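Section 6. Setting a place with the Pastano bowl and plate

The leaflet in the carton says the set "arranges itself." We have not found that to be so. Allow a few minutes the first time.

Before you start

Wipe the table. Rinse each piece by hand, whatever the sticker says about being ready to use.

1. Put the large plate down first, well back from the table's edge.

2. Center the bowl on the plate. Turning it to "align the ribbing" is in the leaflet too; skip it, as guests will not notice.

3. Lay both chopsticks across the front of the plate at a slant. They may reach past the rim.

4. Rest the spoon in the bowl, narrow end inside.

5. Place the tray to the right. Leave a strip of bare table between plate and tray.
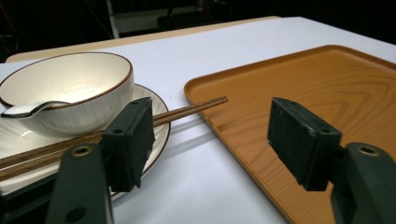 Fig. 7. Bowl, plate, spoon and chopsticks in place, tray at right.

Note: The chopsticks can run across to the tray. Move the tray over if you want them clear of it.

Caution: Do not carry the plate with the bowl on it and the chopsticks laid across. Ornella Longo tested this for us on a Thursday and we now own 2 fewer chopsticks. The claim that the ribs "grip" the bowl should be treated as advertising.

For clearing and stacking, go to the next section.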